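Old Towers, Open Sides: A Gallery from the Bench
Posted in: Desktops, Teardowns, Bench Notes

I love an open computer case. I always have! There's something about lifting off a side panel and finding that whole little city in there, with the green board and the slots and the fat bundle of wires running off to the drives, that makes me want to pull up a stool and stay all afternoon. Which is pretty much what I did this October, and this page is what came out of it.

The tower in question came to us with a batch from Drarngate, where the desktops get swapped out on a schedule and the old ones go on a shelf until somebody asks for them. I asked for them. It has no badge I'd brag about and it won't run anything new and shiny, but it's a full-size case with room for your hands, and after years of thin laptops with everything glued down, that feels like a vacation.

I've kept this gallery short on pictures and long on notes, because the notes are the part people write to me about. If you only came for the inside of a computer, scroll away. If you have one of these machines in your own closet, I hope something in here gets you to go and find a screwdriver.

ON ITS SIDE, PANEL OFF

Laying the tower flat is the first thing I do with any desktop. You can work on one standing up, and I know people who do, but a board that faces the ceiling is so much kinder to your back and your eyes. Screws stay where you drop them (mostly). Light gets down into the corners. You can see the whole route a cable takes instead of guessing at it from an angle.
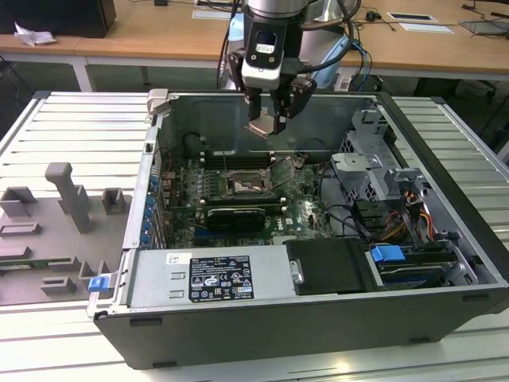 Green board, open CPU socket with no cooler on it, and my favorite detail, that column of blue clips along the rear slots.

Let me go on about those clips for a minute. Anyone who has fought with a stripped screw on a slot cover knows what a pleasure a clip can be. Cases of this sort were designed by people who expected somebody to come along later and change things, and they made the parts you're meant to touch a bright color. The drive bay has a blue tab too. Blue means grab here! I wish more things in my house worked that way.

The other thing I like about this case is how much of the wiring you can follow with just your eyes. Orange, yellow, red, black, all of it heading down toward the drives. The usual reading for power supply wiring is that black is ground, red is five volts, yellow is twelve and orange is 3.3, and once you've learned that you start seeing it everywhere. I still wouldn't trust a color over a meter on a supply I didn't know, but as a way of getting your bearings it's lovely.

A few things I do before I touch anything inside:

Unplug it at the wall, then hold the power button down for a few seconds.
Touch bare metal on the chassis, or wear a strap if you have one.
Take a picture of the front panel wires. Take another one. You'll want both.
Find a dish for the screws. Mine is a jar lid.

ABOUT THAT SOCKET

An open socket makes me hold my breath a little. It's the one place in a desktop where I slow right down, put my coffee on the other side of the room and roll up my sleeves so a cuff can't catch. On boards with the pins in the socket, one bent pin can cost you the board, and they bend if you so much as look at them wrong. On the other style, with the pins on the chip, the board is more forgiving but the processor isn't.

My routine for a bare socket is simple. I don't blow on it, I don't wipe it and I don't poke at it. If I'm leaving the bench for more than a moment, a cover goes on. I keep a little drawer of plastic socket covers saved from old boards, and it may be the most useful drawer I own. Flalo sells a box of mixed ones and I've been tempted, but the drawer hasn't run out yet.

If there's old paste on the processor or the bottom of the cooler, that gets cleaned off on the bench, away from the case. I use isopropyl and a lint-free cloth, and I go from the outside in so I'm not spreading gray goo all over the edges. Then fresh paste, a small dab in the middle, and cooler down evenly with the screws tightened a bit at a time in a cross pattern. I used to spread the paste with an old card and I was very proud of my technique. I've since given it up and the temperatures look the same to me.

COMING IN CLOSE

Past a certain distance a motherboard stops looking like a part and starts looking like a landscape. I could lose an hour in the area next to the socket alone. There are rows of tiny components, and the traces swing around in those parallel curves, like lanes on a highway interchange. Somebody routed all that! Then it was shipped inside a beige or black box and slid under a desk, where most of its owners never saw it.
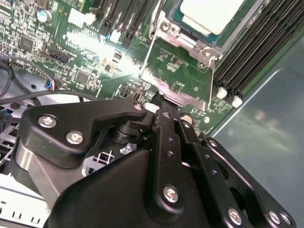
The bracket that holds a processor down is a wonderful bit of metalwork in its own right. It has to press hard and evenly on something delicate, hundreds of times if it needs to, and in all my years of doing this I've had exactly 2 that gave me trouble. Both had been forced shut with the chip sitting crooked. So if yours doesn't want to close, stop there, lift everything and look at the corner marks again. There is resistance in a good one and it can feel alarming the first time, but the chip should be sitting flat before you put any weight on the lever at all.

Dust is the other thing to look for at this range. It hides between the small parts and under the edge of any heat sink, and it packs in behind fan grilles where you can't see it from above. A soft brush and short bursts of air do the job. Hold the fan blades still while you do it. I like an ordinary paintbrush with natural bristles for the board, and a stiffer one for the metal of the chassis, where you can be as rough as you like.

MEMORY, CARDS AND THE REST

Memory first. The latches on the slots should swing out easily and click back with a sound you'll learn to love. If a machine from this era won't start and gives you nothing but beeps, taking the memory out and putting it back in is still where I'd begin, and it's fixed more desktops for me than everything else put together. Press on both ends, evenly, harder than seems polite.

Graphics cards next. There's usually a small catch at the inner end of the slot, and it's easy to forget. Release the catch, release the bracket at the rear, and the card lifts straight up. If it's fighting you, one of those is still holding. Please don't rock it back and forth (I have, and I regret it).

Then the drives. I like a drive bay that gives up its drive with one tab and no tools. Before anything else leaves the case I check what's on the disk, copy off whatever is wanted, and label it with the name of the machine it came from. A pile of unlabeled drives is a sad thing to inherit. We got almost 15 that way once, in a Holst carton, and they're still on the bottom shelf waiting for someone with more patience than me.

WHAT I KEEP AND WHAT I LET GO

I get asked this a lot. I keep screws, always, sorted by thread and not by length. I keep blank slot covers, drive rails, the odd cable that looks too strange to replace, and any case with good clips. I let go of mystery power supplies, cracked fans and anything that smells burnt.

For prices, I've stopped trying to guess. Curix has a parts list I look through when I'm bored, with 2320 entries on it last time, and nearly everything I'd want for a tower like this one is in there somewhere. The search is terrible, so go by the board's part number and skip the descriptions. You'll find that number printed on the board itself, often near the memory or between the expansion slots.

If you're starting out and want something to practice on, please get a big old desktop. They're cheap, they come apart without glue, and if you break one you've still learned where everything goes. Put it on its side under a good lamp, take out one part, look at it, put it back. Then do the next one. I had so much fun doing exactly that on a Thursday evening that I forgot dinner completely.

Next gallery will be power supplies, from the outside only. I've got a shelf of them to sort through, and a label maker with fresh tape.

Filed under: desktops, motherboards, sockets, old hardware
Previous gallery: Keyboards with Missing Keys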